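Toasting Sliced White Bread in a Two-Slot Toaster

Posted 04/04/2021 by Jeptoo Ndung'u

These steps cover one slice, medium brown. Oven mitts are optional.

Step 1. Lay out the table
Stand the toaster at the right end with its slots running lengthwise. Put a flat bamboo plate in the center and place one slice on it. Handle the slice by the crust — the crumb tears under light pressure.
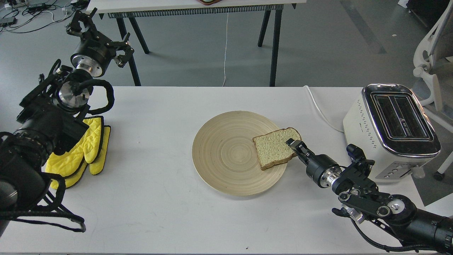 Step 2. Check the slice
Look over both faces before toasting. Discard any slice with green or fuzzy spots, along with the rest of the loaf. Test the fit without forcing it: a slice that binds in the slot will not rise cleanly.
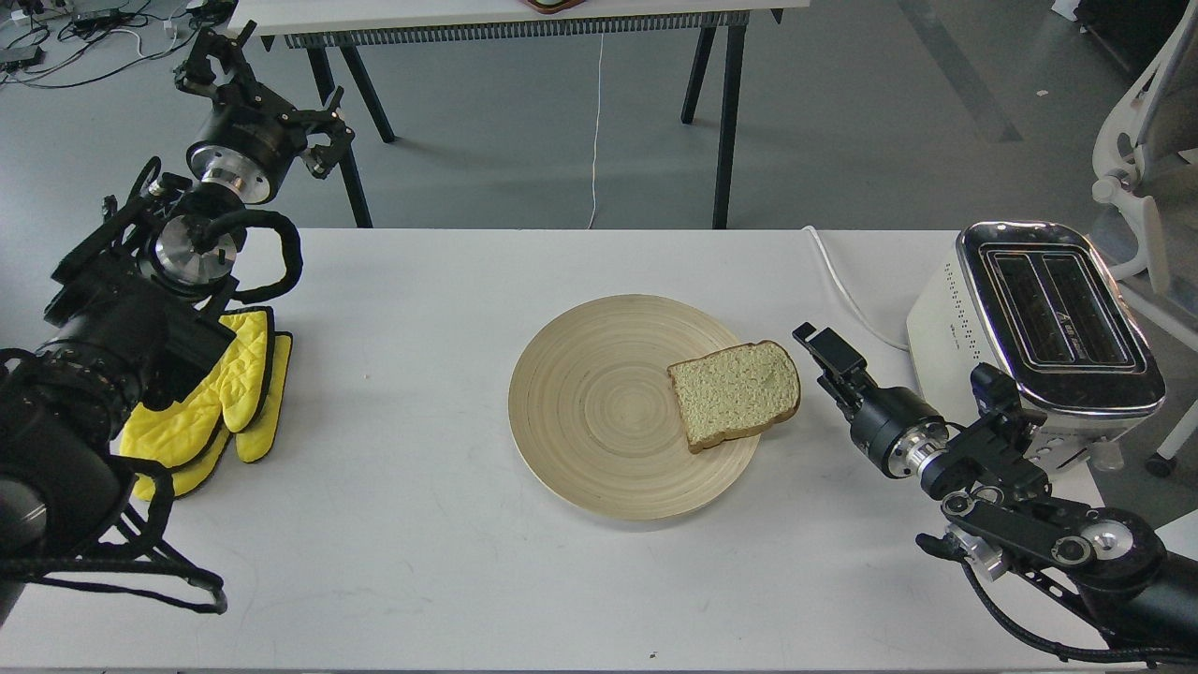
Frozen slices need an additional 30 seconds. Do not thaw them on the plate, as bamboo takes up moisture and the rim may warp.

Step 3. Toast
Lower the lever and stay nearby. A 1000 watt toaster on a middle setting is a reasonable starting point. If the result is pale, run a short second cycle — do not raise the dial first.

Step 4. Clean up
Unplug, let the toaster cool, and empty the crumb tray.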